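Towels, week three

I said in March that I would write up the towel work once I had done enough of it to have an opinion. I have now recorded 143 demonstrations, so I suppose that counts.

The job is simple to state. There is a yellow microfiber towel, a small wire rack and a white table. The robot has to learn to hang the towel and later to fold it. We teach it by doing the task ourselves with a pair of hand-held grippers, one in each hand, and the recordings go off to Atham, where the training runs. I don't do any of the training. I squeeze the handles and try to move the way a patient machine would move.

My first batch was bad. I went at the towel the way I do at home, with a quick grab and a flick to get the creases out. The flick works fine for a person. In the recordings it was a yellow smear for several frames, and the people at Atham sent back most of the batch with a note asking me to slow down. Now I take one corner with the left gripper, lift until the cloth hangs, and bring the right one in low on the other side. 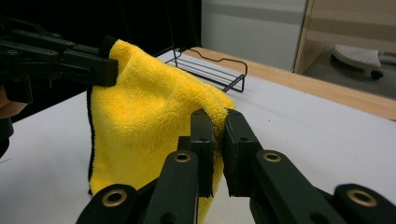 One gripper on the top corner, the other near the lower right edge.

The pinch itself took me longest to get right. Thick pile fools you. The fingers close on fluff and it feels like a grip, then you lift and the cloth slides out. I started going in deeper than I thought I needed, so the jaw had a proper bite of fabric, and my drops went from several an hour to one or two. I left some of the drops in when I picked the towel up again cleanly. Atham wants those, and they tag them separately as recoveries.

The second thing I changed was where I stand. In Guramstead we had a high bench and I could work with my elbows in. This table is lower, and after an hour my left shoulder was creeping up toward my ear. You can see it in the paths: the left hand drifts higher as the session goes on. I now stop after 40 takes, whatever the clock says, and walk to the end of the hall and back. 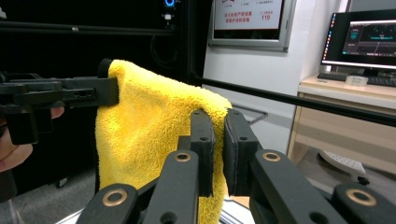
I also stopped trying to make every take the same. For the first few days I was proud of how closely they matched. Then the first trained version came back, and it could only manage the towel if it started within a hand's width of my usual spot. Since then I have been dropping the towel on the table however it lands and starting from there. Sometimes that means an ugly start, with a corner tucked under, and I have to spend ten seconds finding it. Those takes are slow and I don't enjoy them.

We did try remote control before this, with the Sutanto arms and a pair of joysticks. For stiff things like boxes it was all right. For cloth I found it miserable. I had no feel for how hard I was pulling, and there was just enough delay that I was always correcting for something that had already happened. A fold that takes me 2 tries by hand took most of an afternoon. I know people who are very good at it and I may just be bad with joysticks.

A reader wrote in after the last post with something I should have covered.
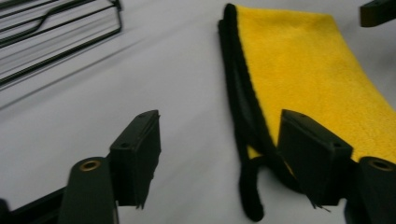 Do you have to be a robot person to do this kind of work?

Most of what I use came from years of folding laundry, and the software side took me a morning to learn. You press record, do the task, press stop, and mark the take as good or bad. What you do need is the patience to repeat a small job without getting sloppy, and enough sense to throw out a take when you know it was poor.

The plan is around 700 takes before we move on to a different cloth. Markero, the tool we use for tagging, got an update last night and now loses my place every time I skip back, so the evening will go to retagging the recoveries from this batch. Next up is folding in thirds, which I have been putting off.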